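Solow Shape Sorter Block, Red: Six Weeks of Use

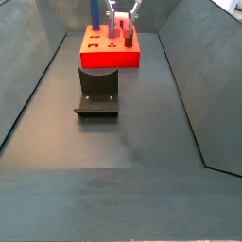
The Solow is a single-block sorter: one base, a set of loose pegs, no lid and no carry handle. I bought it to replace a Gresuteck box sorter whose hinge had failed. The two are different kinds of toy. A box sorter swallows the piece and the job is over. With the Solow the pegs stay upright in their holes and remain visible, so a wrong choice can be seen and pulled out again. The top carries more kinds of opening than the outside of the block suggests, including a pair of small rectangular slots side by side, a wide arch, and three small round holes set in a triangle. The pegs differ in height as well as in section. The blue one is a tall, slender rectangular column, and the purple one is a shorter cylinder.

Fit

Fit is the main thing to check on any sorter. I measured clearances with a cheap digital caliper and found them consistent from hole to hole, with slightly more play in the round holes than in the rectangular slots. None of the pegs I tried jams when entered straight. Entered at an angle, the rectangular ones bind at the corners and have to be backed out. For a child over two I consider this correct behavior. For a younger child it will be a source of complaint, and the Distham sorter, with its looser holes, is the better purchase.

The arch is the hardest opening. It has only one correct orientation, and a child who has learned to spin a round peg until it drops will try the same thing here without result. My daughter needed most of September to get it reliably.

Stability

The base weighs 682 grams on a kitchen scale with no pegs in it. On a bare table it stays put during normal insertion. It will slide if a tight peg is pulled sideways. A piece of shelf liner under it fixes this. The tall blue peg is the most likely to be used as a lever, and I would have accepted a shorter one.

Finish and color

The red is strong and even. Under a warm lamp the top face reads closer to orange. The maroon peg is dark enough that its lower end looks nearly black against the base, which makes it the least useful piece for naming colors. Pink and purple are easy to tell apart in daylight and in lamplight.

After six weeks there is light wear on the hole edges and one small dent on a corner from a fall onto tile. No chips. I have wiped it with a damp cloth and mild soap about twice a week, and the color has not come off on the cloth. The instruction sheet says not to soak it, and I have not tested that.

Packaging and parts

The carton was oversized and held together with far too much tape. The instruction sheet is a single folded page in small type, with a part number (1919) for ordering replacement pegs. I ordered one spare set through Stetsiuk, the only shop I found that stocks them. It arrived in nine days and the fit matched the original set. Storage is the weak point. There is no bag, and the pegs fall out if the block is tipped, so it has to be carried level or packed separately.

Price

I paid 45 dollars. The Distham costs less and comes with a drawstring bag. The Solow has the better fit and a heavier base.

Rating: 4 out of 5. One point off for the missing bag and the dark maroon peg.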